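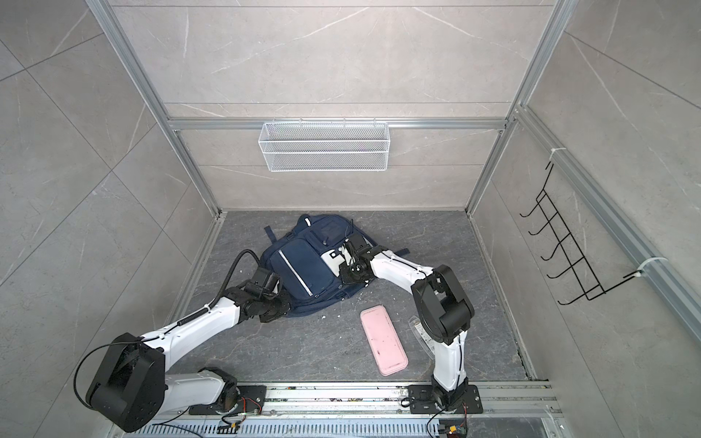 plorkby50

Two-arm policy keeps going for the same zipper

We're training a policy to open and pack a backpack with two arms. It runs on the fixed camera plus one wrist camera per arm, with 50 demos so far. The bag has several zippers and the policy drifts to whichever one it saw most in training, even when the task prompt says the front pocket. Loss looks fine at 3,140 steps.

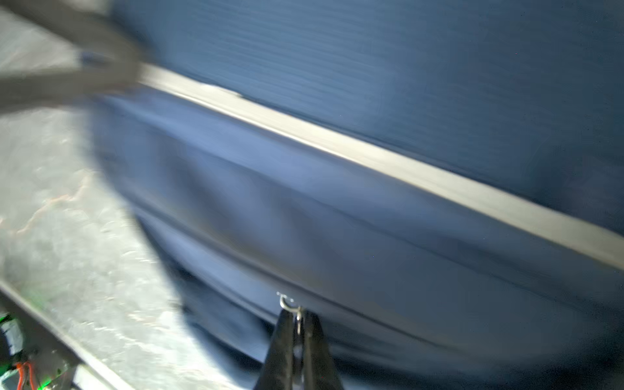
Action chunks are two seconds long. Would shorter ones help, or is this a data problem?

gomdale_ctrl

More demos. 50 is nothing for cloth.

zeleke

Data first, but check your wrist streams too. At that range one seam looks a lot like another, and a blurred image gives the policy very little to go on.

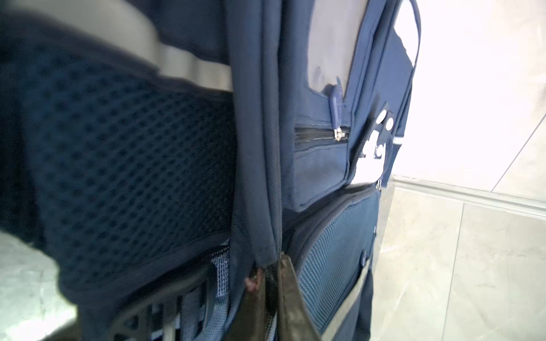
I'd lock the exposure on both wrist cameras and drop the blurriest images before training. Then label each demo by pocket and balance the batches – ours was badly skewed before we did that. Shorter chunks helped us with regrasping, but they did nothing for picking the right zipper. 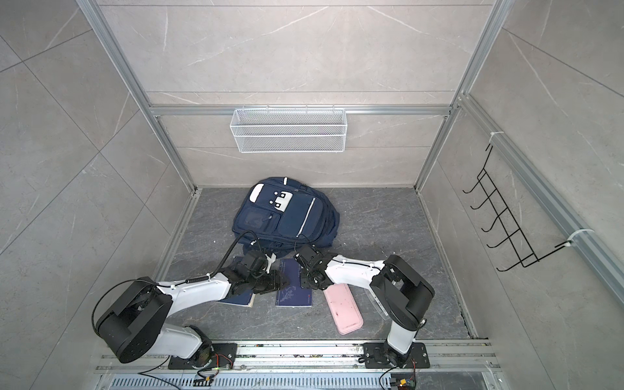 Also vary how the bag is lying at the start. We kept ours in one pose until April and the policy simply learned the pose.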